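Kitchen worktop

A kitchen worktop, also called a countertop or work surface, is a raised, level surface used for preparing food, serving meals and supporting small appliances. It is usually fixed on top of base cabinets, at a height suited to a standing adult. The term may also cover the surface of a free-standing island. 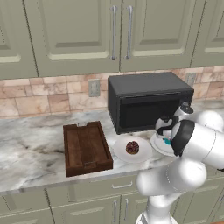
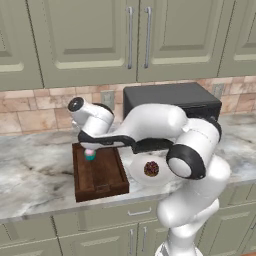
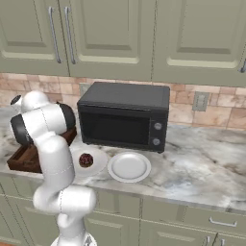
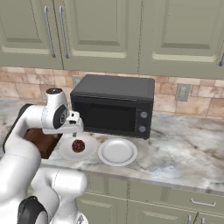
Marble worktops

History

In older houses, food was prepared on a separate table in the middle of the room, and the sink, stove and larder stood apart from one another. The continuous worktop came into general use with the fitted kitchen, in which cabinets of equal height and depth were set side by side and covered by one long surface. This reduced walking between tasks and left fewer gaps in which dirt could gather.

Materials

Natural stone, chiefly granite and marble, is cut from blocks into slabs and polished or honed. Granite resists scratches well. Marble is softer and is marked by acids such as lemon juice and vinegar, but it stays cool and has long been preferred for rolling pastry. Both are normally sealed.

Timber worktops are made from strips glued together under pressure. They can be sanded and oiled again when worn, though standing water will darken the grain near a sink. Laminate consists of a thin printed sheet bonded to a board core. It is cheap and light, but damage to the sheet is hard to repair. Stainless steel is common in commercial kitchens, where surfaces must be washed often.

Layout and fitting

Base cabinets must be level before a worktop is laid. Stone slabs are measured from a template made on site, and cut-outs for sinks and hobs are prepared at the workshop. Joints are placed away from the sink where possible. In his study of small kitchens, Farzad Bahrami divides the worktop into 4 zones: storage, washing, preparation and cooking. He recommends that the preparation zone be at least 1000 mm long and lie between the sink and the hob.

Care

Spills should be wiped up promptly and hot pans placed on a trivet. Abrasive powders dull polished stone and scratch laminate. Oiled timber is treated again when water no longer forms beads on the surface.

See also

Fitted kitchen
Kitchen island
Splashback
Chopping board

This page was last edited on 11 October 2018.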